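Rubber lip dustpans, worth paying extra for?

Home & Cleaning > Tools and Gear

jhun_t
Thursday, May 29, 2025
Hardware shop near me has a Plondel dustpan and brush set for 19 dollars. The two-buck one from the discount shop has lasted me years. The selling point is a rubber edge on the pan that supposedly stops the line of dust you always get left with. Has anyone used one for more than a week and still rates it?

Uvitgate
Yes. Bought one in October, still rate it. The edge sits flush on tiles and you don't chase the last bit across the kitchen.

R. Macapagal
Mine was good until the rubber curled at one corner. After that it was worse than a plain pan, everything went under the curl. I'd keep your cheapie.

Uvitgate
Did you store it standing on the lip? They all curl if you do that. Hang it up.

R. Macapagal
It hung on a hook in the laundry the whole time, thanks.

leonora_p
I'm with the doubters, mostly. Every demo of these things uses rubbish that any pan would pick up. Scrunched-up paper on a smooth white table, grey pan with an orange lip, matching brush, and of course it looks tidy. You could shift paper scraps with the side of your hand. 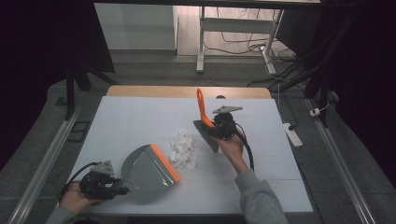

What I want to see is flour on old lino, or the grit that comes in on kids' footy boots. Fine stuff is where the lip either earns its money or doesn't. My sister's does all right with flour on the bench and is hopeless on her floorboards — the gaps between the boards beat it every time.

Also look at the brush before you look at the pan. If the bristles are too stiff they flick crumbs straight over the back. Too soft and they drag.

jhun_t
Fair point about the brush. The bristles on the shop one felt pretty stiff through the packet. Floor here is lino, not new.

Virgilio E
Stiff is fine if you use short strokes and keep the pan tilted a bit. People sweep like they're playing hockey and then blame the brush.

leonora_p
Tilted is how you get the dust line in the first place, Virgilio. Flat as you can get it.

Virgilio E
Depends on the pan. A deep one has to tilt.

R. Macapagal
Or wipe up the last bit with a damp paper towel like everyone's mum did. Costs nothing.

jhun_t
Leaning towards leaving it on the shelf. If it gets marked down I'll try it on flour and report back.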